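AIお絵かき・画像生成ソフトを家のことに使うコツ(疑い深い人向け)

2月18日(火) 文:マルギット・ハウゲン 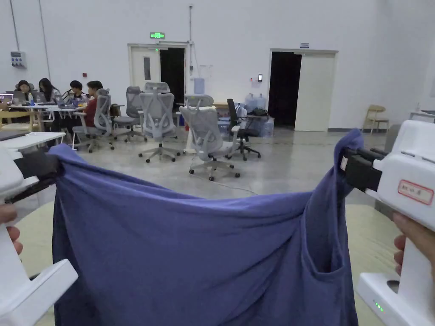
ラフな線を引くだけで立派な絵になる、というソフトを、家の片づけや模様替えに使えないかと考える人が増えた。私もその一人で、去年の12月から自宅の台所と納戸で試している。先に書いておくと、宣伝文句の半分は聞き流していい。とくに布ものは信用しないほうがいい。青いTシャツの両肩のあたりをつまんで横に張ってみれば、真ん中はたるんで上の線がゆるい弧になり、つまんだ角からはしわが放射状に走る。ところが生成画像のカーテンやテーブルクロスは、たいてい定規で引いたようにまっすぐか、重さのない波を打っている。カーテンの丈をああいう画像で決めるのは、やめておいたほうがいい。

それでも使い道はある。以下、私が使ってみて残ったものと、捨てたもの。

■ 下絵は汚くていいが、比率だけは測る

「落書きでOK」とどの説明にも書いてある。確かに線はガタガタでかまわない。ただし縦横の比率が狂っていると、出てくる部屋は別の家の部屋になる。うちの納戸は幅272センチで、最初はこれを目分量で描いた。できあがった画像には、大人が二人すれ違える立派な通路があった。現実の通路は、私が横向きになってやっと通れる。

方眼紙に1マス10センチで壁と扉を描き、それをスマホで撮って下絵にする。これで画像の嘘がだいぶ減る。減るだけで、なくなりはしない。扉の開く向きは何度指定しても逆になることがあるので、扉の軌跡は出力した紙に自分で鉛筆で描き足す。

■ 一度に頼むことは一つ

「北欧風で、収納たっぷりで、明るくて、掃除しやすい台所」と打ち込むと、見栄えのいい画像が出る。雑誌の表紙にはなるだろうが、うちの台所ではない。窓が増え、換気扇が消え、コンロが壁から離れている。

私は壁の色なら壁の色だけ、棚なら棚だけを変えさせる。範囲を囲んで、そこだけ塗り直す機能があるソフトを選ぶ。Erkholmの家庭向けソフトにはこの機能があって、囲み方にコツがいる。対象ぴったりに囲むと継ぎ目が汚くなるので、指一本分ほど外側まで囲む。Skonsteadのほうは囲まなくても「自動で判断」すると言うのだが、棚を変えてと頼んだら床まで変わった。便利なのかお節介なのか、私はお節介のほうに一票入れる。

■ 壁の色の確認に使うなら

画面の色は信用しない。これは昔からの話で、AIになっても変わらない。同じ薄緑が、居間のパソコンでは若草に、私の古いタブレットでは病院の廊下に見えた。

画像で候補を三つまで絞り、そこから先は塗料店の色見本を壁に貼る。朝と夜、照明をつけたときの三回は見る。画像で決めた色をいきなり一缶買うのは、博打と変わらない。私はやった。残りは納戸にある。

■ 収納の「提案」は棚板の枚数を見る

収納案の画像でいちばん怪しいのは棚板だ。数えてみると、右と左で枚数が違ったり、途中で壁に溶けていたりする。支えの金具もまず描かれていない。瓶詰めを並べるつもりの棚なら、見た目のすっきりした感じは忘れて、金具の耐荷重を店で確認すること。ソフトは重さを知らない。

奥行きも同じで、画像の棚は鍋が楽に入りそうに見える。うちの鍋は取っ手まで入れると30センチを超える。画像どおりに薄い棚を付けたら、取っ手が通路に突き出す。手持ちの道具で一番大きいものを一つ測り、その寸法を下絵に四角で描いておくといい。

■ ラベル作りには使わない

保存瓶や引き出しのラベルを作らせる、という記事をよく見かける。試した結果、文字が怪しい。「小麦粉」の「麦」の横棒が一本多いものが出てきて、気づかずに貼りそうになった。絵柄だけ作らせて、字は手で書くか、普通の文書ソフトで打つ。マスキングテープと油性ペンで済むところに、わざわざ新しい技術を持ち込む理由が私にはまだわからない。

■ 部屋の写真を送る前に

下絵のかわりに室内写真を使う場合は、冷蔵庫に貼った紙、封筒の宛名、予定表を外してから撮る。処理を自分の機械の中でやるソフトと、どこかへ送るソフトがあり、説明の下のほうに小さく書いてある。読んでもわからない書き方なら、私は送る側だと思って扱う。方眼紙の下絵なら、この心配はほとんどいらない。

■ 料金の落とし穴

無料の回数を使い切ると、月ごとの契約を勧められる。私は試しはじめの一か月で352枚も作っていた。履歴に残っていたので間違いない。そのうち印刷して壁に貼ったのは数枚で、あとは見比べているうちにどれがどれだかわからなくなった。

対策は単純で、作る前に「何を決めるための画像か」を紙に書く。壁の色、棚の位置、机の向き。決まったらそこで閉じる。もう少し良いのが出るかも、と思いはじめたら台所に行ってお茶をいれる。月契約にするなら、申し込んだ日に解約の手順も確認して、暦に印をつけておく。

■ 友人の反論

ここまで読んだトルモド・ソルベルグから、厳しすぎると言われた。彼はFlemhamの小さな貸家を手入れしていて、借り手に改装の感じを伝えるのに画像が役立っているという。言葉で「明るめの木の色」と伝えるより早いそうだ。それは認める。人に大まかな感じを伝える道具としては、よくできている。

ただ、その彼も玄関の靴箱では失敗した。画像では壁にぴたりと納まっていたのに、実物は幅木にぶつかって前に浮いた。画像に幅木がなかったからだ。幅木、コンセント、配管、窓の取っ手。この四つは生成画像から消えやすいので、印刷したら赤ペンで描き戻す。

■ 手元に置いておくもの

巻き尺、方眼紙、鉛筆、赤ペン、マスキングテープ。家具の置き場所を決めるだけなら、床にテープで四角を貼るのが今でも一番確かだと思う。幅70センチの机を置くつもりなら、その大きさに貼って二日ほど暮らしてみる。つまずく場所なら、画像がどんなにきれいでもそこには置けない。

Rustadの新しい版では、部屋の寸法を数字で入れられるようになったらしい。まだ試していない。納戸の272センチを入れてみて、通路が正しく狭く出てきたら、棚の項は書き直すつもりでいる。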